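Saturday soccer and a very long winter break

December 10, 2022

So the fall season is over and I have no idea what to do with my weekends. We finished at Gultby two weeks ago, on that awful bumpy field behind the school, and I still wake up early and reach for my shin guards.

For anyone new, I play left back for Bumon, which is an over-35s team in the lowest division you can be in without being asked to leave the league. I've played 339 games for them. I know the number because our website keeps track, and I check it more often than I'd like to admit. I've scored 2 goals in all that time, and one of them was a cross.

This year was a strange one. We started really well (four wins in a row!) and then we signed up a new striker who was so good that everybody else stopped running. I include myself in that. You get the ball, you look up, you see him waving, and you kick it at him. It worked until he hurt his knee in October, and then we all had to remember how to pass to each other. We lost to Cellimia, we lost to Vermeulen, and then we lost to Vermeulen again in the cup, on penalties, in the rain. I took the fourth one. It hit the bar. I don't want to talk about it.

Well, okay, a little. I've always gone to the keeper's left and I've always been fine, and walking up I suddenly thought – what if he knows? So I changed my mind halfway through the run-up and leaned back like I was getting into a bathtub. My daughter says it was a nice sound, at least.

Anyway, we ended up seventh, which is the same place as last year with more points. The Gultby game was a fun one to finish on, 3–3, with their goalie coming up for a corner in the last minute and almost scoring with his shoulder. Then everybody stood in the parking lot for an hour talking about the World Cup, and I got home so cold I couldn't undo my laces.

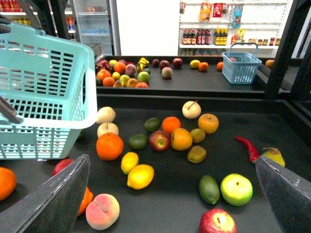
My plan for the break is to not turn up in January as unfit as I did last year, when I had to come off after half an hour and pretend it was my hamstring. I'm running on Tuesdays and Thursdays, and I've started doing those side planks our coach likes, which are horrible. The other part is food. I eat terribly after games, mostly fries and whatever is left of the kids' candy, so I'm trying to get into the habit of fruit – apples, a big orange, maybe one of those round Asian pears if I'm feeling fancy. It all looks very cheerful next to a teal shopping basket, and I'd still swap the lot for a cheeseburger at full time.

I also need new cleats. Mine have a split down the side that I've been gluing since summer, and the glue gave up at Gultby. If you have wide feet and you've found a pair that doesn't pinch, please leave me a comment! I tried on five pairs last week and limped out of the store with socks.

First game back is at home against Cellimia. I'm told the striker's knee is doing fine, so I guess I can stop practicing my passing.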